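Porch Lights and Break-Ins in Skilstead: What I Found Out
Final project report, Intro to Urban Studies
May 11, 2024

So my question for this project was pretty simple: does Skilstead really have a break-in problem, or does it just feel like it does? I've lived on the east side of the neighborhood since I was a kid, and this spring every other conversation at the bus stop was about somebody's garage getting hit. My mom started locking the side gate. My neighbor put in a floodlight so bright I can read by it in my bedroom (I have tried, it works).

I used two sources. One was the police incident log for the precinct, which anyone can download, and I pulled everything marked burglary or theft from a building for the past year. The other was a survey I wrote myself and handed out door to door and at the laundromat on Honell Street. I got 50 of them back, which I was really happy with!

The log had 149 incidents for the whole precinct. That sounds like a lot until you start sorting by address, because the precinct also takes in the shopping strip on Mridha Avenue and the warehouses past the tracks. Only 27 were in the part that people who live here would call Skilstead. Most of those were garages and sheds. I had to leave 2 of them off my map since the block number was missing.
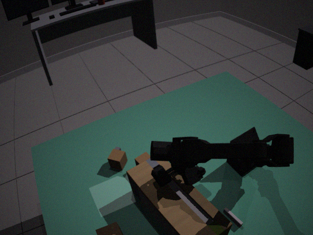
What surprised me was how bunched up they were in time. March was by far the worst month, and nearly all of the March ones were on the same few blocks near the alley behind Honell. After that it got quiet again. But when I asked people in the survey whether break-ins were going up, down or staying the same, most of them said up, including people on streets that had no incidents all year.

Tomomi Furukawa, who was my project partner for the mapping part, thought this might have to do with Livum, the message board a lot of families here are on. We went back and read the spring posts, and she had a point. One garage break-in on Honell got reposted for weeks, sometimes with a different street name in it, and a few people clearly thought they were reading about a new one each time. I can't prove that's why people answered the way they did, because I didn't ask about Livum in the survey. I wish I had!

Some other problems with my data. People don't report everything, and three neighbors told me they'd lost stuff from a shed and never called it in. The laundromat surveys lean toward renters, and renters mostly don't have garages. Also I did the door to door part on weekday afternoons, so I missed a lot of folks who work days.

If I had another semester I'd go back to the alley behind Honell and look at the lighting. Tomomi and I walked it once at dusk and two long stretches were completely dark. I'd also want the log from the year before, so I could tell if a bad March is normal here. I've put in a request for it and I'm still waiting to hear back.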